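Hendberg Tower Observation Deck: Our Review

The Hendberg Tower is the first thing you see coming into town and, for a good many visitors, the only thing they photograph. I put off going up for years because I assumed it would be a slow elevator and a gift shop. I was so wrong! It has a slow elevator and a gift shop, and I would still send anyone up there tomorrow.

The nearest stop is Ouali, on the harbor streetcar line. Come out on the river side, walk past the bus shelters and follow the curved brick wall until you reach the ticket hall. Entry is by timed slot, and the slots run every 20 minutes. We had one for late afternoon in September and stayed until the lights were on across the bay – if you can pick your time, pick that one.

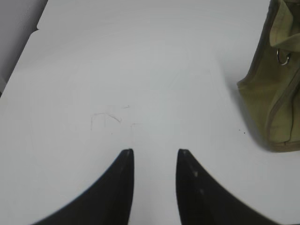 Pale surface between two dark, tapering fingers.

The elevator goes up in two stages. The first drops you at the lower gallery on floor 36, where there's a café, restrooms and a long run of benches facing the hills. Most people rush straight through to the second elevator, and I'd slow down if I were you. The lower gallery has the best view of the old rail yards and the market roofs, and the glass is kept wonderfully clean. The café does a cardamom bun that I've thought about more than once (get it warmed up).

The upper deck is smaller and open to the wind on the north side. Take a jacket even if it's mild on the street. You walk all the way around on a metal floor, with brass plates on the rail giving the names of the hills, the islands and the older church towers. Some of the plates are worn nearly smooth from people leaning on them, which I loved. On a clear evening you can follow the river out past the locks to the Clatano lighthouse, and when it starts flashing everybody on that side goes quiet for a moment.

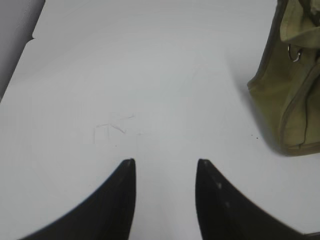
Page last changed: September

If you have the legs for it, the staircase is open on the way down. There are 1,783 steps and you can't get out partway except at the lower gallery, so think it over first! The landings have old construction drawings on the walls, with the pencil corrections left in, and there's a short display on how the mast was lifted. My knees complained for 2 days and I'd do it again.

The audio guide runs on a handset made by Plodex. It's light, it starts by itself when you reach a numbered post, and the narrator sounds like she's having a good time. The section on the radio engineers who worked night shifts up there is a real treat. My one gripe is the volume – on the windy side I had to cup a hand over my ear to follow the story of the lightning strike.

Big bags have to go in the lockers behind the ticket desk, and those take coins only. Small shoulder bags are fine. Strollers can go as far as the lower gallery, and the second elevator is wide enough for a wheelchair. Staff at every level were cheerful and clearly proud of the place. One of them spent ages helping my aunt find her old street from the east windows, and they did find it, right behind the water tower.
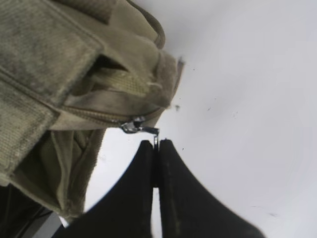
Tickets and opening hours

Buy online if you want a sunset slot, because those go first. The desk keeps back some tickets for walk-ups, mostly in the morning. The deck opens at 10 a.m. and the last elevator up leaves at 9 p.m. The combined ticket adds the small broadcasting museum at the foot of the tower, and I'd pay the extra for the working 1950s control desk alone. You're allowed to push the buttons!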